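Like what you're reading? The Rirnmont Civic Letter goes out every other week. Enter your email to subscribe. You can unsubscribe at any time.

The neighborhood assembly is back, and so are my doubts

Last updated: August

The city has a new plan for getting residents to weigh in on the budget. It is called Tamorari, it comes with a logo, and it promises to put "real decisions in local hands." I have read the whole 22-page proposal, including the appendix, and I'm still not sure what decisions those are.

The outline goes like this. Invitations go out to 1000 households picked by lot. From the people who say yes, the city picks an assembly that matches the town by age, income and neighborhood. They meet for 3 evenings at the library annex, hear from city departments, and write up a list of recommendations. The council then "considers" the list. I went looking for a definition of "considers" and didn't find one.

Nusrat Marwat, who is running the project out of the city manager's office, told me the wording was left open on purpose. "We don't want to tie the council's hands before the assembly has even met," she said. Fair enough, but somebody's hands are going to be tied, and my guess is it will be the residents'.

We have been here before. Four years ago the same office ran an online survey on the Zekska Street rezoning. It drew 162 replies, nearly all of them against the plan as drawn. The plan passed as drawn. The staff report gave those replies one paragraph, and that paragraph called them "valuable." Anyone who filled in that survey could be forgiven for tossing the new invitation in with the pizza coupons.
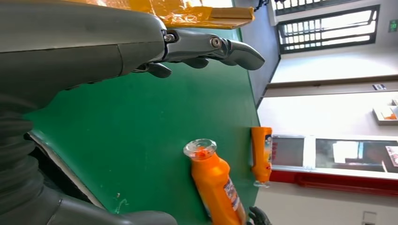 What the council says

Council member Noman Bukhari thinks I'm being too hard on it. He points out that a survey is a click and an assembly is three nights of someone's life, and that members will be much harder to ignore when they show up at the public hearing in person. He also said he would vote for a rule making the council answer each recommendation in writing. I asked if he planned to propose that rule. He said he'd have to look at the calendar.

Farzana Ansari, who chairs the budget panel, was more blunt. In her view most of the budget is locked up in contracts and pensions before anyone gets to argue about it, and the assembly should be told so on the first night. I agree with her there. The proposal doesn't say how much money is really up for discussion, and it should.

Questions I'd like answered before the letters go out

- Will the council reply in writing, and by when?
- Who picks the speakers? Right now it's the same departments asking for money.
- Is there child care? The proposal says it is "being explored."
- Are members paid for their time? I found a line for catering and a line for printing, but no stipend.

The plan goes to the full council later in August, with public comment at 6:30 p.m. in the main chamber. Sign-up sheets are by the door and tend to fill early.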